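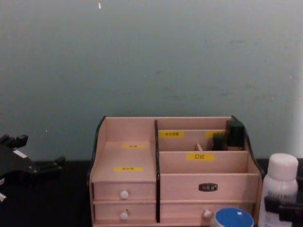 How do people reach family when the phones get shut off?

Posted 29/01/2018 by Efraín Londoño

Hi all, long-time reader, first time asking. My aunt lives in Cárdenas, up in the hill district, and when the curfew started there the mobile network went down the same night. Landlines too, as far as I can tell. She's 80 and takes heart pills, and the last I heard the pharmacy on her street had one box left. I've called 46 times now and I just get that flat tone. Has anybody gotten a message in, or medicine? I'm not looking for politics, I have plenty of that at home!
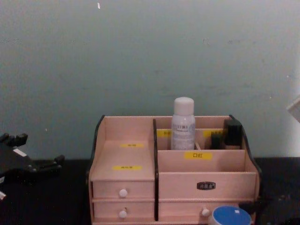
Desk organizer with two small drawers on the left side.

Answer 1 (accepted)

So sorry, I went through this last April with my brother in Braltcombe. What worked for me was the district office. They kept one working line and let people use it for two minutes each, and the wait was awful, but he did get through (at 5 in the morning, I thought somebody had died). You can't call in on that line, so she or a neighbor has to go there in person. Try to find anyone who's traveling and send a paper note with your number written big. Bus drivers will often carry one -- mine wouldn't take money for it.

For the pills, write down the generic name and the dose, not only the brand. The hospital pharmacy usually runs out later than the little shops do. Ask whoever carries the note to bring back the empty box if she has one. 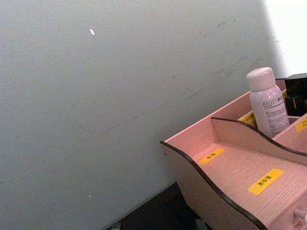 Also, Prakent radio reads out family messages in the evening. You email them, keep it under 200 characters, and they read the name and the neighborhood first. I sent three and I know one was heard. My brother's landlord listens every night and walked over to tell him.

Answer 2

The Grukska relief group has a list, my cousin is on it. Last I looked there were 3,803 names so don't expect a call back fast. Still worth doing.

Answer 3

same problem here, different town. did you hear anything yet? my mom's line rang once yesterday and then cut out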